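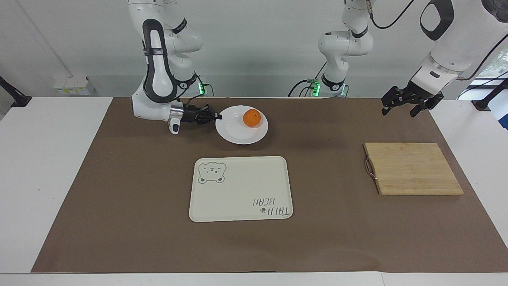 Ticket: Fruit clearing task, orange left on the plate
Project: Fenar kitchen trials
Opened by: Siriporn Suksawat
Status: Open, waiting on Bhattacharjee

What we are trying to do

Hello all, and thank you for being so patient with my last ticket. The chore is one any child could manage: take the orange off the white plate and put it on the cream tray with the bear on it, then leave the chopping board alone. The right arm has its fingertips at the plate's left rim and the left arm is meant to come across for the fruit.

What goes wrong

The left arm sets off nicely, gets as far as the back right of the table and then waits there with its gripper open until the task times out. There is no error on the screen, only the word "planning". It did this on 5 of the 9 runs I logged in October -- the other four went through without a hitch, and one was so tidy that I called my neighbour from the next desk to come and look.

Tried so far

Restarted both arms and homed them. No change.

Smoothed out the brown paper and taped it again at the corners. No change, although it does look smarter.

Turned the tray round, so the lettering is now upside down from the front. I had a notion the bear's face was being taken for a second object. One good run, then the same wait.

Raised the planning limit from 100 attempts to 3,000. It waits longer, I'm afraid, and then gives up in the same way.

Reply from Bremell support, 10.40 am

Thanks, Siriporn. Could you try one run with the board taken off the table altogether? The planner may be leaving too wide a margin over it.

Reply from Siriporn, 2.15 pm

Will do, as soon as the Stavier people have finished with their demo. My sister asked me last night whether one of these could clear up after breakfast yet, and I told her it could on a good morning, given about ten minutes and a very small breakfast. I'll post the log here once the board is off.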